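Choosing tiles is doing my head in

05/10/2019

So the bathroom is still not finished, and yes Mum, I know I said June. The plumber has been and gone, the bath is in (it wobbles a bit, we're not talking about it) and all that's left is the tiles. How hard can tiles be? Very, if you are me!

I started out dead set on white. Then I went round to Tia Ackroyd's for tea and she has this gorgeous deep green in her downstairs loo, and that was white out of the window. I've since had samples of green, two greys, a sort of mustard I can't explain, and a blue called Drarora that I keep carrying from room to room like a baby. It looks lovely by the window and like a school swimming pool everywhere else.

Then there's the money. The quote from Skello came to 479 pounds with the grout, and the one from Buckley was 800, for what looked to me like the same tile in a nicer box. I nearly fell off my chair. My dad reckons I should do it all myself and spend the difference on a decent shower, but he has seen me put up a shelf so I don't know what he's thinking.

I've also gone off white grout. My old kitchen had it and I spent every Sunday with a toothbrush. Pale blue or grey this time, and if it shows the muck a bit less I'll be happy. Any tips for cutting round a radiator pipe, stick them in the comments please
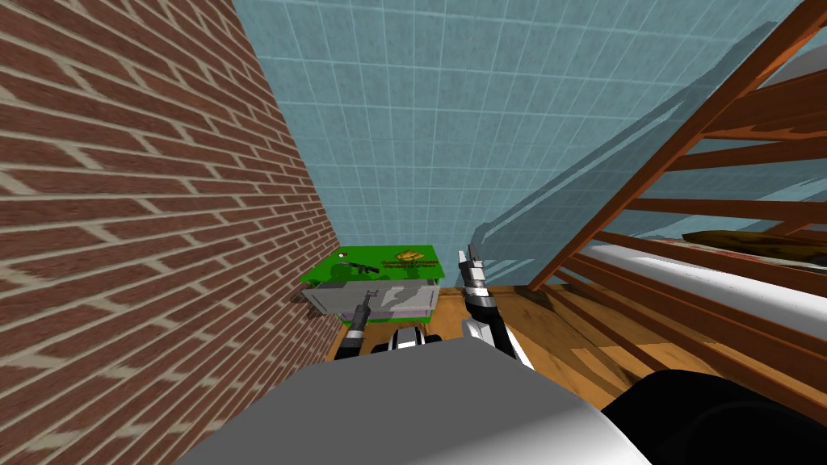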